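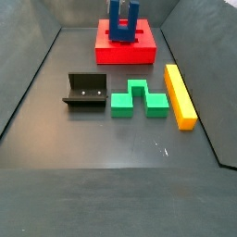

Vistasberg Model Building Club / Beginners' Bench

Fitting the slotted base and its pieces

Written by King-fai Hung, with corrections from Abelardo Figueroa
Last changed: Jul 14, 2021

This page explains how to work with the slotted base set at the beginners' bench. Many new members start with it before they are allowed to cut a joint of their own. The exercise looks very simple, and for this reason people do it too fast. Please read the whole page one time before you take the pieces in your hands.

In this club we say "base" for the wide, low block with the opening in the top. We say "fork" for the piece with two parallel arms, and "bracket" for the L-shaped piece. In the older sheets you can find the word "yoke" in place of fork. It is the same piece.

What you need

The set from the bench
A soft brush, clean and without paint
A lamp which you can move
A pencil and your notebook
A strip of thin paper (the edge of a newspaper is good)
Fine sandpaper, only for pieces you have made yourself

You do not need glue. If you finish and you think that the joint wants glue, go back to the section about a tight or a weak fit.

Preparing the place

Work inside a tray with walls. Ours is dark gray and the walls are sloped, so a small piece which rolls to the side will come back to the floor of the tray. At home you can use a baking pan or the lid of a large box. I prefer a dark floor without shine. On a white table I had always trouble to see the edge of a light piece.

Brush the floor of the tray first, then brush the pieces. Give special attention to the inside corners of the slots, where dust likes to stay. Do not blow into them with your mouth.

Put the lamp to one side, a little in front of you. With the lamp directly above, the slot has almost no shadow and you can not judge if the fork stands to the bottom. With the light from the side, the notches left and right of the center look dark and the top surface looks bright, and you have the line between them very clear.

Laying out

Put the base at the far end, against the back wall of the tray. The wall will hold it while you press, and your two hands are free for the other pieces. The red base is easy to find from far, also for members who do not see so well.

The bracket goes to the left, with one leg flat on the floor and the other upright. Leave open space around each piece, enough that your fingers can go around it without touching the neighbor. When pieces lie too near to each other, you will take one and push another one, and then you must lay out again.

Please keep the front part of the tray free for your hands. I write this because at our September evening I saw that almost everybody pulled all the pieces to the front, close to the stomach, and after this nobody had a place to turn the fork.

Trying the fork in the base

1. Hold the fork with the arms up. The closed part of the U goes down into the opening.

2. Before you put it in, look into the opening from above and find the middle. The opening goes to both sides, so there is space left and right of the fork when it is in the correct position. A beginner often slides the fork to one side until it touches something and believes this is the place.

3. Lower it slowly until you feel the first contact. Stop here. Do not press.

4. Turn your head and look from the front. The two arms must be upright. If one arm leans, lift the fork and start again from step 2. You should not correct the angle when the fork is already half inside, you will make the edge of the slot round.

5. Now press with one finger on the inside of the U, in the middle of the closed part. If you press on the ends of the arms, they can spread, and a fork with spread arms will never stand well again.

6. When it does not go lower, take your finger away and wait a moment. The fork must stand alone.

7. Look through the gap between the arms. You should see the surface of the base and behind it the wall of the tray, without anything in between that does not belong there. This is my favorite control, it takes no tool and it shows immediately if the fork is twisted.

The paper strip

Take the strip of thin paper and try to push it between the fork and the side of the slot. Do it on the front and on the back. In a good fit the paper goes in a small way and then it stops. If it falls down to the bottom, the fit is weak. If it does not enter at all, the fit is tight, and you should be careful when you take the pieces apart.

Write the result in your notebook with the name of the side. "Front, stops halfway" is enough. Abelardo likes to write also which lamp he used. I do not do it, but his notebooks are better than mine.

Taking apart

Hold the base down with one hand. With the other hand take the fork low, near the opening, and pull it straight up. Do not rock it from left to right. If it is stuck, let it rest and try later, or ask at the bench.

Repeat the fitting until you can do it 4 times one after the other without a correction. Then you can change to the other hand. I know it feels silly with the other hand, but later, in the real models, there is often only one side from which you can reach.

The bracket

The bracket is for learning to see a right angle. Take it from the tray and stand it on one leg, then on the other leg, on the floor in front of the base. Each time, bring your eyes down to the height of the floor and look if there is light under the leg. After that, put it back in the same direction in which it was lying. We are strict with this because the next exercise (sheet 982) begins from this layout.

If the fit is too tight or too weak

With the club set: do nothing to the pieces. Put a note in the box and tell one of us. Please do not sand the club set. We had one base which was sanded by three different members, each one with good intention, and at the end the fork was falling over.

With your own pieces: for a tight fit, draw with the pencil over the sides of the fork, put it in one time, and take it out. Where the pencil mark is rubbed away, there it is touching. Sand only at this place, 2 strokes, then try again. Use the same direction for both strokes. For a weak fit it is better to make a new fork. You can put a layer of paper inside the slot for a trial, but for a model that will be handled it does not last.

If you draw your own set on the computer, make the fork first and the base after. A new fork is small work, and a new base is long work, but from a finished fork you can measure exactly what opening it needs. Many plans do this in the other order and I do not know why.

Using it in a real model

The same joint is used in the Pinari bridge for the posts, and in the Espinoza gatehouse for the two flag holders above the door. In the bridge the bases are already connected to the deck, so you have no back wall to help you. Put a heavy book behind the deck before you press, with a cloth between. For the gatehouse, fit the holders before the roof. I have tried it after the roof, and it cost me one roof.

Cleaning up

Brush the pieces again and put them back in their box in the cupboard, base at the bottom, fork beside it and never under it. The tray stays on the bench. Turn off the lamp at the switch on the wall.

Questions about this page can go in the letter box beside the door or to me at the bench. The plan for drawing your own base and fork is in the Triren folder, page 1160, behind the green divider.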